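Progress report to the Farer Fund, 8 December 2020
Shared meals and home cooking program, Zarnedthorpe

Dear friends at the Fund,

I'm sorry this one is reaching you a little later in the season than the last. We wanted to have the November sign-up sheets in hand before we wrote, and they came in slowly, as sheets do when they're being handed over on doorsteps in the rain. They're all here now, and I think you'll be pleased with what they show.

When you agreed to support us last winter, the plan was a weekly supper in the old school hall, with long tables and a pot of soup and anyone welcome. You know what became of that. We held the suppers until the middle of March, and then in the spring we wrote to you asking if the grant could be turned toward food that people could cook at home. Your quick yes made a great difference to us, and I want to say so again before I get into the figures.

## What we've done since the summer

The weekly boxes are now the heart of the program. Each one holds the dry goods and fresh vegetables for two proper dinners, with the recipes printed on a single card in large type. We pack at the hall in the morning and deliver through the afternoon, on foot in the village itself and by car out to the farms on the Vureveck road. As of this week 263 households have had at least one box, and a good many of them have had one every week since we began.

We had expected mostly older people living alone, and there are plenty of those, but a larger share than we'd guessed are families where somebody's hours have been cut. That changed what we put in. The early boxes were heavy on barley and split peas (our own favorites, I'm afraid), and the feedback from the under-tens was very plain indeed. We now do more pasta, more rice, and a pan of baked beans from scratch that has become the most requested card we print.
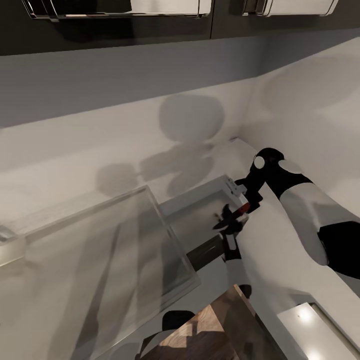
The recipes themselves took far more work than I had allowed for in the plan. A dish that feeds forty at a hall supper doesn't shrink down neatly to feed three, and people cook on all sorts of stoves. Some of our households have only a microwave and a kettle. We went back through every card in September and wrote a second version for those kitchens, and we have added a line at the top of each card saying what pots and tools you'll need, so no one gets halfway through and finds they're stuck. There are 7 of these double cards finished and more on the way.

The telephone cooking hour has been the happy surprise of the year. It started as a number to ring if a recipe didn't make sense. People did ring about the recipes, but then they rang to say how it had come out, and then they rang just to talk while the onions softened. We've kept the line open two afternoons a week and would like to go to three once the days start getting longer.

## What has been hard

Delivery is the weak spot. The Vureveck round is long and the lane floods, and twice in the fall we had to carry boxes over to the next day. The greens suffered for it. We've moved those households to the start of the round and swapped the salad leaves for cabbage and carrots, which don't mind waiting.

Paper has also been a trouble. We lost our usual supply of boxes in October when the packing firm closed its counter, and for a few weeks we were using whatever the grocer could spare us. It looked untidy, and a few bottoms gave way. Jaber Wholesale has since agreed to sell us flat boxes in lots of 500, at a price we can manage, and the first lot is already stacked in the cloakroom.

We are also behind on the survey we promised you. We printed 100 copies and put them in the boxes in October, and not enough have come back for me to draw anything from them with a straight face. I'd like to ask the questions over the telephone instead, in January, if you're content with that. I think we'd learn more, and it would spare people hunting for a stamp.
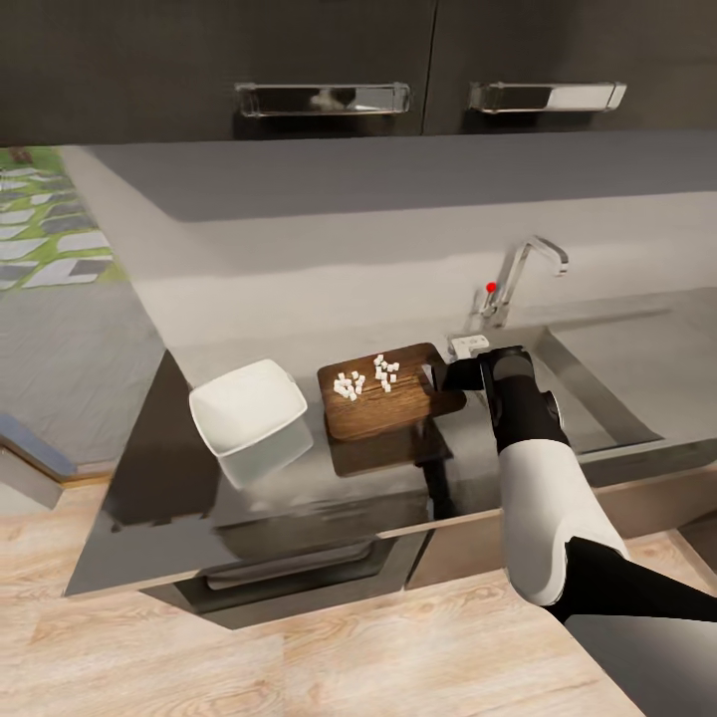
## Money

Spending is close to the revised budget you approved. Food has cost a little more than planned and fuel a little less, and the two very nearly cancel out. The hall has gone on letting us use the building without charge, so the line we had set aside for rent hasn't been touched. With your permission we would like to move it across to food for the first months of the new year, when we expect the list to grow. The full sheet is attached, with receipts in date order.

## Between now and spring

The holiday box goes out the week before Christmas. It will have a chicken or a nut loaf, potatoes, sprouts, and a small pudding, with a card that works backward from dinnertime so that a first-time cook can follow it through the morning. We're asking every household beforehand which they'd like, and whether they have an oven.

After that we'll take one week off, which the packing crew has more than earned — and then carry on as before through the end of March. We would dearly love to have the suppers back, and the long tables are still there under their sheets. Even so, several people have told us they hope the boxes will go on when the hall opens again, and we've begun working out what it would cost to do both on a smaller scale. I'll send you those numbers with the next report, along with the telephone survey.

If you'd like a set of the recipe cards, just say so and we'll put one in the mail. The baked beans are on the green one.

With warm thanks and good wishes for the season,

The program coordinator
Zarnedthorpe Shared Meals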